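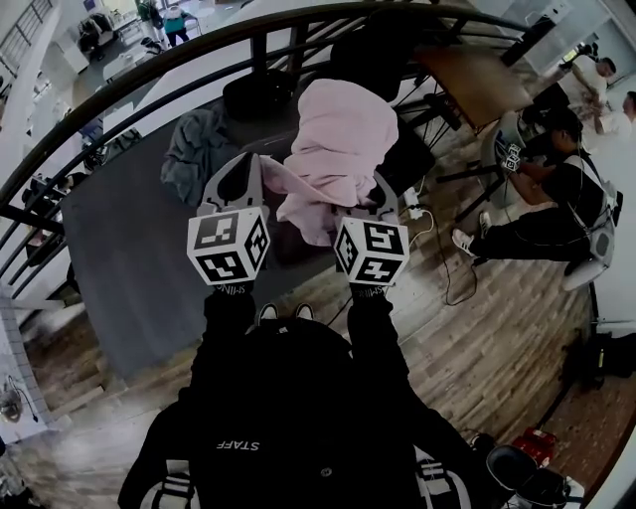

Cleaning cloths at the mezzanine station – fold, roll or bin?

Started by gcaputo

gcaputo
Sat 6 June
We have a work table on the upper floor, next to the curved railing, where the cloths get sorted after washing. Dark gray top, plank floor, and a wooden table a few steps away. There are 244 cloths in the rotation, mostly pink and slate gray. Pink is for the glass and the tabletops, gray is for everything else.

Right now everyone does it their own way. Some people fold in quarters, some roll, and some push the whole pile in a bag. I want one method on the sheet by the end of the month. What do other places do?
Gualtiero

skorach
Quarters. Lay it flat, fold it twice, stack it. You get eight clean faces from one cloth if you turn it as you go, and you can't do that with a cloth that came out of a bag in a ball.

mop_and_pail
Bin. We stopped folding in February and nothing bad happened. They are cleaning cloths. Two bins, one per color, lids on.

skorach
They come out creased and you spend the time you saved flattening them again.

mop_and_pail
A crease does not matter on a microfiber cloth. Wet it and it's gone.

e.sanna
It depends on the cloth. Ours are thin and they cling together, so a bin means you pull out four when you want one. Thicker ones are fine loose.

Gualtiero, are yours thin? The pink one in your picture bunches up a lot when it's lifted in the middle. That is how I would expect a thin cloth to behave. If you pick it up by two corners it opens by itself and you can lay it straight down on the table.
Elisa

gcaputo
Thin, yes. The gray ones are a bit heavier. The corners are a fair point, most people here grab the middle.

testa9
Whatever you choose, keep the colors apart before anyone starts folding. I see a gray one crumpled on the same table as the pink. At our place we do all of one color, put the stack away, and then bring the next lot up. It cut our mix-ups to nearly 2 a week.

skorach
Agree with that.

mop_and_pail
I don't. That is two trips up the stairs. Put one color at each end of the table and carry on.

testa9
Works until the piles meet in the middle.

zutosach
Has anyone asked about the railing? We had a sorting table beside one and cloths went through the gaps to the floor below. There were people standing down there too. We moved the table back about an arm's length and it stopped.

gcaputo
It has happened here, but not often. I could turn the table so the long side faces the planks. The wooden one has to stay where it is.

e.sanna
I would do that first and then decide on the folding. For thin cloths my vote is quarters, in stacks of 16, with the folded edge facing out so you can take one without dragging the next. A stack that size fits in one hand. The heavier gray ones can go in a bin if people are tired of folding.

mop_and_pail
I can live with that. Gray in the bin.

skorach
Still quarters for both from me.

gcaputo
OK. I'll turn the table on Monday and try Elisa's version with the early shift. Pink folded, gray in a bin with a lid. I still need to find a bin that fits under the table, so if you have one you like, post the size.

zutosach
We use the Sultden one, the low model. I'll measure it when I'm in.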